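Refinishing a butcher-block table: oil over old polyurethane?
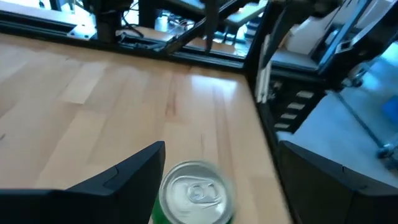 Posted by Rima Nseir, Oct 5, 2023

I have a butcher-block table that came with the house. The seller told me it had been given polyurethane, probably back when it was new. I want to switch to an oil finish so I can touch up spots myself without redoing the whole top.

Can I scuff up the old finish with 120 grit and put oil on top, or does everything have to come off first? I have a random orbit sander and a can of Hallov tung oil that has never been opened. We eat at this table and I roll out dough on it, but we don't cut on it. The top is 30 inches wide and gets sun in the afternoon. There is also one seam near the end where I can catch a fingernail, and I don't know if I should deal with that now or leave it.

Zhenhua Zheng

It all has to come off. Oil needs to soak into the wood and it can't do that through polyurethane. If you only scuff it, the oil will sit on top and stay sticky for weeks. I tried it on a bench once and ended up wiping it all down with mineral spirits.

Start with 80 grit and keep going until the dust changes. Old poly comes off as a whitish powder that clogs the disc, and bare maple or birch gives you a finer tan dust. Then do 120 and stop at 180. Going higher on a table makes it harder for the oil to get in. Wipe it with a damp rag between the last two grits to raise the grain, and let it dry before you sand again.

To check for leftover finish, flick some water on it. Places where it beads up and just sits there still have poly on them. Edges are the usual trouble. Do those by hand so you don't round them over.

For the seam, work wood glue into it with a thin blade and clamp across the width overnight before you sand. If it won't close with light clamp pressure, don't force it. Leave it for winter and see if it gets any wider.

Pure tung oil is slow. Thin the first coat by half, wait 30 minutes, wipe off everything that hasn't soaked in, and give it a day or two. I put 6 coats on mine. Read the can, because some products sold as tung oil are really a wiping varnish and the directions are different. Lay the oily rags out flat outside to dry. They can catch fire if you leave them in a pile.

dolan_porch

just use mineral oil, its cheap and you can get it at the drugstore. I do mine every June. you still have to sand first like he said

Rima Nseir

Thanks both. The can says 100% tung oil, so I'll thin it. Water beads up everywhere I tried it, so I'm buying more 80 grit this weekend and gluing the seam first.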